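“바구니를 집는 법은 바구니만 빼고 다 안다”
손으로 로봇을 가르치는 사람들

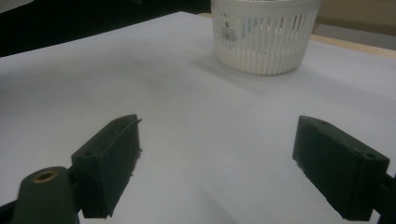 손에 쥐는 그리퍼의 두 집게 사이로 본 작업대. 안쪽에 흰 플라스틱 바구니가 놓여 있다.

하신토 베세라는 인사보다 먼저 손목을 내밀었다. 파스를 붙인 쪽이 오른손이다. “직업병이죠. 로봇은 손목이 안 아픈데 로봇 선생은 아파요.”

그가 브룰란세에서 하는 일은 손잡이 달린 집게를 들고 물건을 집었다 놓는 것이다. 그걸 하루 종일 한다. 집게에 붙은 카메라가 그 과정을 찍고, 모델은 그 영상으로 동작을 배운다. 회사 안에서는 이 일을 ‘트리스티아’라고 부른다. 프로젝트 이름을 누가 지었느냐고 묻자 그는 잠시 천장을 보더니 “라틴어를 조금 아는 사람”이라고만 했다.

처음에는 원격조종이었다. 조종간을 잡고 옆방의 로봇 팔을 움직였는데, 베세라의 표현으로는 “벙어리장갑을 끼고 남의 손으로 젓가락질하는 기분”이었다. 바구니 하나를 옮기는 데 대략 12분이 걸린 날도 있다. 그날 그는 점심을 걸렀다.

같은 팀의 소치틀 올베라는 그래도 원격조종 편이다. “손으로 하면 사람이 너무 잘해요. 팔꿈치를 빼고 어깨를 돌리고, 로봇이 못 하는 자세를 자기도 모르게 하거든요. 조종간은 그런 거짓말을 못 하게 하죠.” 베세라는 옆에서 듣고 있다가 그 말에는 동의하지만 조종간에는 동의하지 않는다고 했다. 두 사람은 이 문제로 3년째 다투는 중이고, 책상은 나란히 붙어 있다.

살이 촘촘한 바구니는 두 사람 모두 싫어한다. 어디를 잡을지 사람마다 다르기 때문이다. 베세라는 테두리를 집고, 올베라는 옆면을 민 다음에 집는다. 둘의 시연을 섞어서 학습시켰더니 로봇은 테두리로 가다가 옆면으로 가다가, 결국 둘 사이의 허공을 집었다.

“평균을 낸 거예요. 아주 공손한 학생이죠.” 올베라가 말했다.

그 뒤로 규칙이 생겼다. 접근은 천천히, 집게는 미리 벌리고, 망설인 시연은 버린다. 마지막 항목이 제일 어렵다고 한다. 베세라는 자기가 망설이는 줄 몰랐다가 영상을 돌려 보고서야 알았다. 물건 앞에서 꼭 한 번 멈칫하더라는 것이다. 로봇도 한동안 같은 자리에서 멈칫했다.

“제 버릇을 물려받은 건 세상에 걔밖에 없어요. 우리 애들은 안 닮았는데.”

11월부터는 작업대를 두 개로 늘린다. 한쪽은 손, 한쪽은 조종간이다. 어느 쪽이 나은지 그때 가려지느냐고 묻자 올베라는 그렇다고 했고 베세라는 아니라고 했다. 그러고는 파스를 새것으로 갈고 다시 집게를 들었다.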